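Print this article | E-mail to a colleague
Shares 12 | Comments 3
Filed under: Building Reuse, Interiors, Masonry

3.2 Ceilings and linings under the retained vaults

The Restgate rooms were surveyed in May by F. Rezaei and W. Tetteh. Same sheet as for Nikbridge: vault condition, type of lining, how the lining ends where it meets brick, services. Total floor area across both sites 1,454 square feet, of which 635 at Restgate. Areas are from the owner's plans, not remeasured.

Older practice at both sites was to hide the vaults completely. Flat board on battens, painted. Later fit-outs opened part of the brick back up and kept a lining only where ducts or wiring had to run. The result is a mixed ceiling, part masonry and part smooth white finish, and the join between the two is where most of our notes ended up. Fig. 4 gives one such join. The curved soffit comes round to meet the vault, and the plastered ceiling steps down into flat panels between them, with a small vent let into one panel.

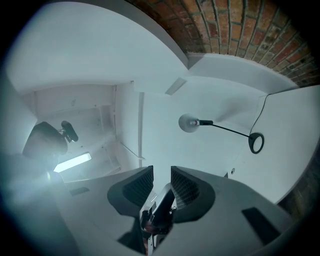 Vol. 8, Issue 2, p. 485

Figure 4. Curved white soffit, stepped panels and arched brick vault, with ceiling vent and gooseneck lamp.

Brick left bare, pale joints, no paint. Tenants liked it. Light was the complaint: white linings throw it back and brick doesnt, so the vaulted side of a room reads darker whatever lamps go in. Most tenants had added their own. Cables for these tend to follow the edges of the panels, as the thin black one does in Fig. 4, and we recorded them as surface wiring though they're not part of the fit-out proper.

Curved soffits cost more than straight ones. Pons, the plasterer on the later phase, put the curve down to the client wanting it to "answer" the arch. No drawing of the setting-out survives. Tetteh made a card template on site, good enough to compare one room with the next but not for publication.

Alcoves under the soffit were logged as storage if they had any shelf-like framing, otherwise as recess. Some overlap here, see the note to Table 2. The Plenditz survey used a single catagory for both and its totals can't be set directly against ours.

Hairline cracks at the soffit ends are dealt with in 3.3.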